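Zu Besuch beim Tag der offenen Tür im Auslandsstudio

Seit Jahren höre ich morgens beim Frühstück die Auslandsreportagen, und irgendwann will man doch wissen, wo die eigentlich herkommen. Als ich las, dass Cerkeo, das kleine Redaktionsbüro für Berichte aus abgelegenen Gegenden, am Donnerstag seine Räume in Bamcombe für Besucher öffnet, habe ich mir also freigenommen und bin hingefahren. Die Anreise mit zweimal Umsteigen war etwas mühsam (der zweite Zug hatte 13 Minuten Verspätung, der Bus war natürlich weg), aber ich bin dann eben zu Fuß den Hügel hinauf und war trotzdem noch rechtzeitig zur ersten Führung da.

Wir waren eine bunt gemischte Gruppe, höchstens 20 Leute durften gleichzeitig hinein. Ein älteres Ehepaar hatte früher selbst im Ausland gelebt und stellte mit Abstand die besten Fragen, und zwei Schülerinnen schrieben für ihre Schülerzeitung fleißig mit.

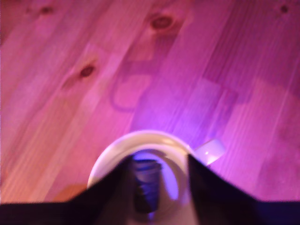

Die Nachrichtenredaktion

Zuerst ging es in den großen Raum im Erdgeschoss, wo die Meldungen eingehen. Ich hatte mir das viel lauter vorgestellt, mit klingelnden Telefonen und Leuten, die quer durchs Zimmer rufen! Stattdessen wurde leise getippt, und ab und zu stand jemand auf und beugte sich über die Schulter einer Kollegin. Der Redakteur, der uns führte, erklärte sehr geduldig, wie aus einem einzelnen Anruf eine Meldung wird. Ohne zwei voneinander unabhängige Quellen geht bei Cerkeo nichts hinaus, auch wenn die Konkurrenz längst berichtet. Das sei manchmal zum Haareraufen, meinte er, vor allem bei Wahlen, wenn aus den Provinzen stundenlang nur Gerüchte kommen.

Sehr eindrücklich fand ich die Geschichte von einer Reportage über eine Wetterstation hoch im Norden. Die Reporterin wollte ein paar Tage bleiben, dann kam der Schneesturm, und sie saß wochenlang fest – mit einer Handvoll Technikern und einem Koch, der sich standhaft weigerte, am Sonntag etwas anderes als Eintopf zu servieren. Aus dem geplanten Kurzbeitrag wurde eine ganze Serie, und ich erinnere mich noch gut daran, wie ich sie damals gehört habe.

Ton, Technik und ein Nachmittagskaffee

Im ersten Stock liegen die Schnittplätze. Gearbeitet wird mit einem Programm namens Wastano, über das im Haus offenbar gern geschimpft wird, von dem sich aber auch keiner trennen mag. Wir durften an einem alten Beitrag ausprobieren, wie man Atemgeräusche und Windböen herausnimmt. Mein Versuch klang furchtbar abgehackt, das Ehepaar neben mir hatte deutlich mehr Talent.

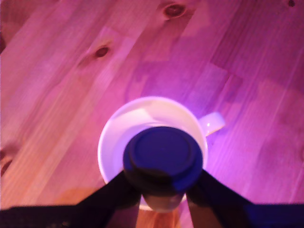
Danach gab es Kaffee und Nusskuchen von der Bäckerei Fankhauser gleich gegenüber, und das war für mich fast der schönste Teil des Tages. Man kam ins Reden, und auf einmal ging es um ganz grundsätzliche Dinge: ob man über ein Land überhaupt gut berichten kann, wenn man dort nur zwei Wochen verbringt, und warum manche Gegenden erst dann in den Nachrichten auftauchen, wenn etwas Schlimmes passiert ist. Eine Korrespondentin auf Heimaturlaub erzählte, dass sie sich in jeder neuen Stadt zuerst einen Friseur sucht, weil sie dort mehr über die Stimmung erfährt als bei jeder Pressekonferenz.

Wer selbst hinmöchte: Die nächste Führung ist für März geplant, der Eintritt ist frei, anmelden muss man sich trotzdem. Festes Schuhwerk schadet auf dem Hügel nicht, und den Nusskuchen gibt es bei Fankhauser auch zum Mitnehmen.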